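# Hand exoskeleton project – what I did this term

Puspita Ong, Tedbridge robotics club

I joined the exoskeleton group in October because the drone group was full, so I'll admit I wasn't that excited to begin with. I'd pictured something with armour on it. What we had was a drawer of finger links and a half-finished notebook from last year's lot at Rudedham, whose handwriting gets worse as the pages go on (page 40 is basically one long squiggle).

The idea is simple enough to say. You wear a device on each hand, it follows your fingers while you do everyday jobs, and you save what it measured so that a robot hand can be taught from it later. We weren't doing the teaching part. Our bit was to get a pair of hands fitting properly and to record enough decent tries at one job that the group at Kurham could do something with them.

## Getting them to fit

Fitting took ages. My fingers are quite short and the links from last year were made for somebody with much longer ones, so every time I made a fist the index finger link popped off its joint and pinged across the room. I reprinted the middle links twice. The first lot came out too tight and I had to sand them, and the second lot were lovely, and then I dropped one and stood on it.

The wrist straps were the other pain. If you do them up loosely the whole thing slides round when you turn your hand over, and if you do them up tightly you get a red line and a bad mood. I ended up marking my best setting with a bit of tape, which lasted until the tape came off. I'd like proper notches next year!

## The cup job

We picked paper cups as our task. They're cheap, they all start out the same shape, and they squash if you grip too hard, so you find out straight away when you've got it wrong. You take a cup off a stack, put it down on the table, let go, rest your hands, then pick it up and put it back on the stack. I laid foam on the table first as I was fed up with the clatter, and it also stops a dropped cup from rolling off.

Hadgu is the name we gave the recording program (it was somebody's login once and it stuck). You press go, it counts you in, and it wants both hands still before it'll start. I was hopeless at this. I kept scratching my nose.

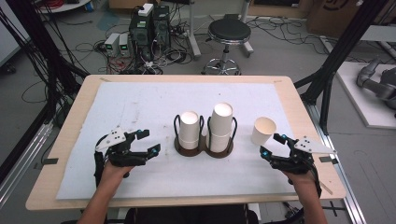 It also likes the hands to begin from the same spot every time, and I got much better at that once I stopped looking at the screen and just listened for the beep. My tries got quicker too, although quicker wasn't always better. When I rushed, I pulled two cups off together and had to throw that one out.

By the end I had 439 tries saved. I went back through the lot one very long Sunday and marked 107 of them as bad, mostly double cups, with a few where a cable had worked its way out and one finger stayed perfectly straight for the whole recording. That left 332 to send over to Kurham, and they were happy with that – they'd asked for a lot fewer.

## Things that went wrong

- The left thumb drifted. It would say I was bending it when I wasn't. Starting the program again fixed it for a while, and after that I did it every 10 tries whether it needed it or not.
- I saved one whole afternoon into the wrong folder and thought I'd lost it. I found it a week later under a file name with three underscores in it.
- The cups go soft if you keep using the same ones. The grip readings get lower and lower and you don't notice until you compare the first with the last. I should have swapped them for fresh ones far more often.

## What I'd do next

I'd love to try a job where the two hands have to work together, like putting a lid on something. With the cups I mostly used my right hand and the left just sat there, so the left-hand recordings are a bit dull. I did ask about doing some tries left-handed, and we ran out of term.

I'd also write things down as I go. Most of this report came from messages I'd sent to my sister moaning about thumbs. The notebook is back in the drawer with my pages added at the end, and the spare links are in the box with the green lid – the short-finger ones have an S scratched on the inside.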